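The small round table, and what ends up on it

2024-07-26

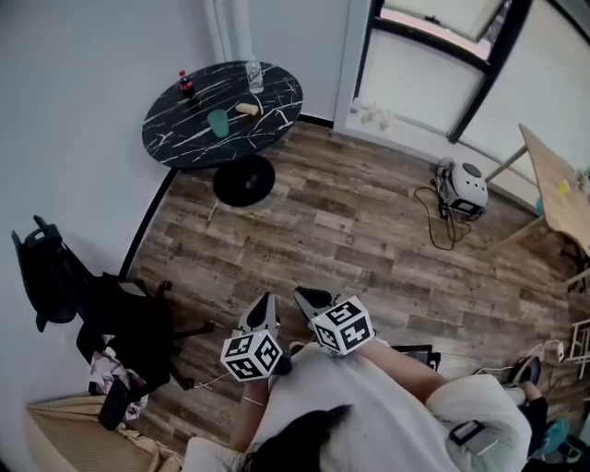

How big does a side table need to be in a lounge room that doubles as an office? For most people a top that takes two drinks and a plate is enough, provided there is still clear floor on at least one side of it.

Round pedestal tables have come back into ordinary homes over the past few winters, and the reason is mostly space. A central base leaves nothing at the corners to kick, and a chair can be pushed up close from any direction. In a room with a curved wall or an awkward column, a round top also leaves a more even gap than a square one does.

Black with white veining is the finish we were asked about most this July. It suits a pale room with dark trim, where there may already be black window frames or a black skirting board to pick up. It does show crumbs. A bread roll eaten straight off the surface will leave its mark until somebody finds a cloth, and flour shows up worse than anything else. Pale tops hide crumbs and show coffee, so it comes down to what you eat and drink.

Shops use "marble look" to cover several materials. At Brophy, a furniture seller in Alaton, the printed tops sit beside the stone ones and from 2 metres away they are hard to tell apart. Up close, look at the edge. On stone the veins carry over the rim and down the side. On a printed top they often stop, or repeat. Stone is also much heavier, and you will notice that every time you vacuum.

Weight matters most in the base. A wide circular foot keeps the table steady when someone leans on the rim to get up from the sofa. The Pornum table we tried for this story has a narrow foot and rocked on floorboards until we put felt under one side. The Bullance, at about $100 more, stood flat from the start.

Then there is the rest of the room. An office chair on castors takes up more floor than its seat suggests, and it tends to drift toward whatever it was last parked against. If the chair and the table have to share a wall, measure with the chair turned side-on, arms included. Keep the clear floor near the window if you can, where the light is best for stretching, sorting or anything else done on your feet.

As for drinks, a bottle left near the rim is a bottle that will be knocked off. Move it to the middle, or buy a tray with a lip. Brophy has a plain black one, seven dollars, in the bin by the register.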